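Two Hands and a Jar Lid

Opening a jar takes a person a second or two. For a robot with two arms it has been one of the more stubborn household jobs, and a small group at the Vedport lab has spent the better part of two years on it.

The project is called Tidden. Its subject is what the group calls role assignment: deciding which arm holds and which arm works, and when the two should trade. Most two-armed systems settle this in advance. The left arm holds, the right arm turns, and the programmer arranges the table so that the plan makes sense. Move the jar to the wrong side and the robot reaches across itself, or stops.

Mayu Ikeda, who leads the work, came to it from a study of how people unpack groceries. She noticed that her subjects changed hands all the time and could rarely say why. "You ask them which hand they used and they guess," she said. "Half the time the guess is wrong. So I couldn't get the rule by asking."

Her group got it from demonstrations instead. Operators steer the two arms by hand through a full task, and the system records joint positions, gripper openings and the view from a camera mounted above and between the shoulders. A network trained on these recordings then predicts the next short stretch of motion for both arms together. What Tidden adds is a second, much smaller network that runs beside the first and outputs a single value for each arm, saying how much that arm should be holding still. When the value is high, the arm stiffens and resists being pulled. When it is low, the arm is free to move.

The value is never set by an operator. It is worked out afterward from the recordings, by looking at how little each wrist moved while its gripper was closed. Ikeda said the first version of that calculation fit on one page, and the current one still does.
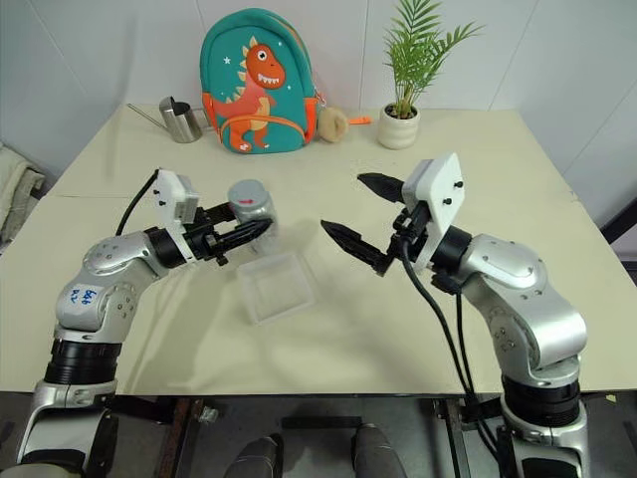

The left gripper holds a clear container with a gray screw-on lid while the right stands open. The clear tray is empty.

The test task runs in order. One arm takes the container, the other unscrews the lid, the contents go into a tray, and the lid goes back on. The group scored ten starting positions, some of them well off to one side, and ran each with and without the second network. Without it, the robot finished from five of the starting positions. With it, it finished from seven.

That is a modest gain, and the paper says so. The more useful finding may be in the failures. In the older setup, the most common fault was the container turning along with the lid, because the holding arm gave way under the twist. That fault went away almost completely. The remaining failures were mostly in the pour, where neither arm is holding still and the second network has little to offer.

Clear plastic is a problem of its own. The camera has trouble finding the edge of a transparent wall, and a gripper that closes a little too high ends up pressing on the lid it is supposed to leave alone. The group tried opaque containers for comparison and got better grasps, but kept the clear ones in the test. Ikeda said kitchens are full of them.

Training took six days of demonstrations, split among operators with different habits. One of them is strongly left-handed, and her recordings were kept in the set. A version trained without them did worse whenever the container started on the right.

A second team, at Miyazaki, has since run the code on a different pair of arms. They had to retune the stiffness limits but left the rest alone. Trindska, which makes grippers, has asked about using the method for sorting small parts, though no agreement has been signed.

The next round of tests is planned for September. It adds child-resistant caps, which need a push and a turn at the same time, and which the current system has not yet opened once.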